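Consumer Textiles, Unit 4: Reading Care and Durability Claims
Handout, revised 2019-12-18

Read before the February session. Bring a care label from home.

Start with the word "tested." A hangtag that says a fabric was tested tells you that somebody did something to it. Ask what was done, how many times, and to how many samples. The Nenura leaflet in your packet says its black denim "holds color for up to 125 washes." The small print gives a sample size of 2. No water temperature is listed, and neither is the detergent. I would not buy a dishcloth on that evidence.

Fleece claims are worse. "Anti-pill" has a meaning in a lab, where a swatch is rubbed and graded against a set of photos. On a store shelf it can mean anything the seller likes.
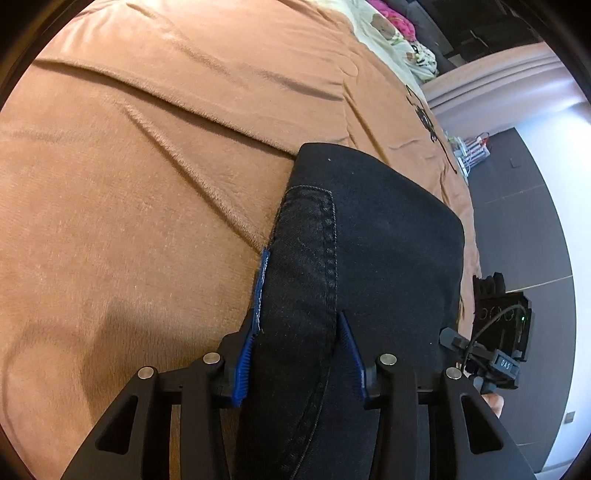

Survey figures deserve the same treatment. Slanina reports that 963 buyers were "satisfied with softness." Satisfied when? Most people answer these forms in the first week, before the nap has had a chance to mat down. The report leaves out how many forms were sent, so the number can't be turned into a rate.

Dye transfer gets left off labels almost entirely. Dark denim can rub off on pale cloth, and "wash separately" covers the maker without telling you how long the problem lasts.

For class:
Pick one claim from page 103 of the reader.
Write down what would have to be measured to support it.
Say who paid for the test, if you can find out. With the Rinport towels, I couldn't.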